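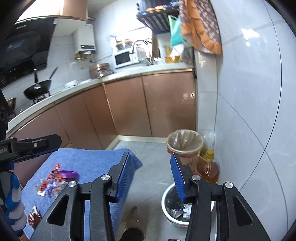 Elvia Escobedo starts work at four in the morning, which she says is late for a baker. Her shop on the main street of Amberg opens at seven, Tuesday to Saturday, and by the time the first customers come in she has been on her feet for three hours and has usually had two coffees and no breakfast.

She did not plan to bake for a living. She spent 11 years doing payroll for a trucking company in Bresenau and made bread on weekends for herself and her sister. When the company closed its local office, she took the payout and a short lease on a former shoe repair shop.

"I gave it one winter," she says. "If I couldn't pay the power bill by May I was going to go back to an office. In May I paid the power bill and had a bit left over, so I kept going."

We spoke on a Friday afternoon, after closing, at the small table near the window where she does her ordering. The shelves had been cleared except for one rye loaf with a name written on the bag. The owner of the loaf arrived halfway through the interview and stayed to talk about parking.

Rye is what Escobedo is known for locally, though it took a while. In the first months she sold mostly white sandwich loaves and cinnamon buns. A customer who had grown up near Ditden asked if she could make a darker bread with caraway, and brought in a recipe on the back of a calendar page.

"It was terrible the first time. The middle was like putty. I hadn't understood how long you have to leave rye alone after it comes out. You want to cut it and you can't, you have to wait until the next day."

She now bakes it in the afternoon and sells it the following morning. The sourdough starter she uses for it lives in a plastic bucket and is fed twice a day, including Sundays and holidays. When she went to her niece's wedding last year she took some of it with her in a jar, in case the bucket at home went wrong.

The flour comes from Stüber, a mill half an hour's drive to the north. She used to buy from a wholesaler and changed over when the price difference became small enough to ignore. The flour from the mill varies more from delivery to delivery, and she keeps a notebook recording how much water each batch takes.

"With the old flour I could follow the same sheet every day. With this one I have to put my hands in it and decide. I like that better, but it makes it harder to train someone."

She has trained two people so far. One left for university and the other, hired last spring, now runs the Wednesday bake on her own. Escobedo says the hardest thing to teach is shaping - how tight to pull the dough, and when to stop. She has people practise on one lump over and over, and then the lump goes in the bin.

On a normal weekday the shop sells 112 loaves. On the Saturday before Christmas it sold 401, and she does not want to repeat that. The oven holds up to 24 at a time and there was no way to speed it up. She and her sister worked through the night, and by ten in the morning they had burned a full tray of buns and locked themselves out of the back door.

"People were very nice about it. They stood in the snow. But I was no good for anything until New Year's."

This year she will take orders in advance and close the list when it is full. She has also stopped making croissants, which some customers still bring up. They took most of a day, the dough had to be kept cold in a room that never was, and she was losing money on each one.

Asked about a second shop, she shakes her head. A landlord in Bresenau has offered her a corner space with a bigger oven already in it, and she went to look at it twice. The rent was fair. The drive would have meant getting up at half past two.

"I know what my limit is now. I'd sooner have one place where I know what the bread is doing."

Her lease comes up for renewal in the fall and she expects to sign for another five years. In the meantime she wants to fix the front step, which has been loose since she moved in, and try a barley loaf. The first attempt was in the freezer at the back. She offered me half of it to take home, and told me to toast it.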